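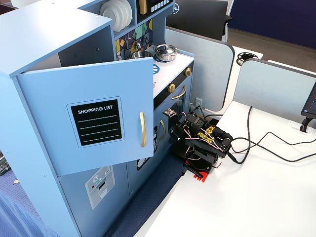 Lasbridge Play Library
Progress report to the Alhassan Fund
6 April 2026
Prepared by Gunārs Baranauskienė, project lead

Where we are

The pretend kitchen is up, stocked and ready for its first families! When we wrote to you in November we had a room with bare corners and a wish list. Now we have a light blue kitchen with a tall refrigerator, a stovetop, an oven, a sink and more little details than any of us expected, and I have been looking forward to this report for weeks.

Your grant for this phase was $900. We have spent $500 of it on the kitchen and its first set of cookware and tableware. The rest is set aside for the items listed near the end of this report.

The kitchen

We chose this unit over the two others on our shortlist because so much of it invites talk. The refrigerator door has a black panel headed SHOPPING LIST with lines under it, which is perfect for our early writing goal. Children who aren't forming letters yet can still "write" a list, tell a grown-up what it says, and then go looking for it. The door also swings wide on a long gold handle, so there is somewhere to put the groceries once they're home.

The backsplash is a riot of color – yellow, teal, purple – and utensils hang in front of it where they can be reached. We had planned to keep the utensils in a bin. Having them on show is so much better, and we will keep it that way.

The black labels on the lower part of the unit turned out to be my favorite feature. They are drawn in simple white lines, and they give our speech and language sessions a ready set of words to name: plate, spoon, fork, rack. 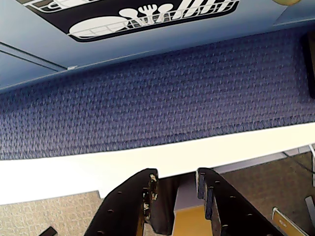
Dish rack label on the front of the kitchen, with plates, spoons and a fork.

Our Girville partners asked whether the drawings would be clear enough for two-year-olds. We think they will be. The shapes are big and plain, and the white stands out well against the black. They have asked to borrow our word cards when those are finished, and we are happy to share.

Setting out the first play theme

For the opening theme we went with "Soup and a Garden." The idea is that children water the vegetables, wash them at the sink, and cook them. It needs very few pieces, and it leaves plenty of room for a child to take things in a different direction. The green watering can starts at the sink and the two pots start on the stovetop, the small open one next to the one with the glass lid. 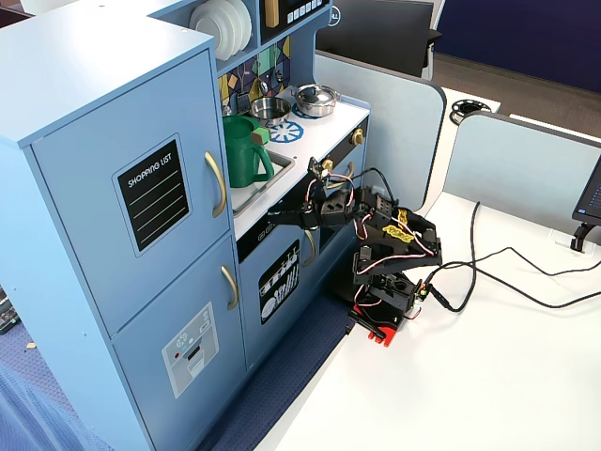 Photo: Lasbridge Play Library

Plates stand upright in the open shelf next to the refrigerator. We talked over stacking them flat, but upright they are easy to pick out one at a time, and putting them back becomes a small job in itself. Clearing up is part of the session plan, with 3 steps on the card for parents: pots back to the stove, plates back to the shelf, watering can back to the sink.

Families and bookings

We have 46 families signed up for the spring sessions, and I am thrilled with that number. Most heard about us through the school newsletter or from a neighbor. Sessions will be kept small so every child gets a proper turn at the stove, where I fully expect the traffic jams to be.

The Cotell Room has a good amount of daylight and is close to the restrooms, two things parents asked for in our survey. We will keep it for the whole season.

What we learned during setup

Assembly took longer than we planned. The doors needed adjusting more than once, and we would set aside a full day for it next time. We also rewrote the parent card after trying it out among ourselves. The first version read like a manual, and the new one fits on half a page. 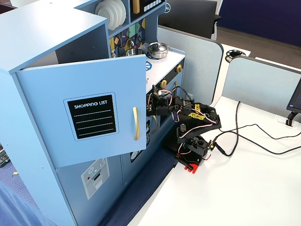 We are also rethinking how much cookware to put out at once. Two pots on the stove is a nice starting point, because one child can stir while another lifts the lid and checks on dinner. Our plan is to add pieces slowly over the season and note what changes in the play. I would love to include some of those notes in the next report.

Remaining purchases

Play vegetables and fruit, sturdy enough for daily washing
A set of bowls
Aprons in two sizes
Printing for the word cards, in English and Spanish
Baskets for the shopping game

Next steps

The word cards go to the printer as soon as the Spanish text has been checked. After that we open bookings for the second block and start planning the next theme, which will be either a bakery or a breakfast café (opinions in the office are strong on both sides). If anyone from the fund would like to sit in on a session, please write to me and I'll find you a place.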